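The kitchen in January, and a few thoughts on cream paint

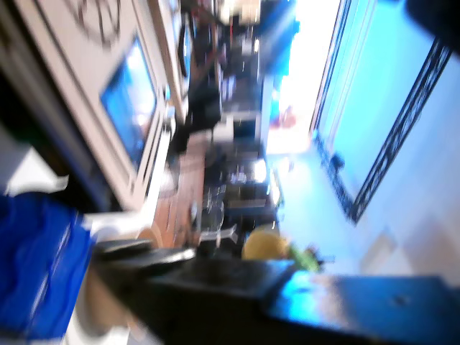 The busy end of the kitchen, white cabinets and the iron door.

I promised my sister I'd write about the kitchen once the holidays were put away, and then January got going and I kept finding other things to do (mostly soup). But I have a pot of tea and the house to myself until five, so let's get into it.

The cabinets first, as I get asked about those the most. They were a dark varnished brown when we moved in, and it took me 17 evenings to get them to the creamy white they are now. I like the doors with glass in them best. They pick up whatever light is going, and on a bright day they go quite blue. I kept meaning to hang little curtains behind them and now I'm so glad I didn't!

The wrought-iron door I can take no credit for. My friend Bríd Horgan spotted it at Gallagher, the salvage yard out past the bridge, and called me from the parking lot. They wanted 500 dollars, she talked them down to 400, and I've been baking for her ever since. All those scrolls are a misery to dust — an old paintbrush does it, if you have the patience — but I'd buy it again tomorrow.

Then there's the middle of the room, where everything ends up. Glasses gather there, and fruit, and a bit of greenery if I've been outside with the scissors. I did try living with bare counters for a while. It made me sad, and I could never find anything. I'd sooner have a bit of yellow to look at on a gray morning, and I like the reddish-brown of the wood next to all that white.

Next on my list is the pantry shelf, and I've been going back and forth over the paint. If you have a favorite warm white, do leave me a comment.

Contact | Copyright Tresedix | Back to top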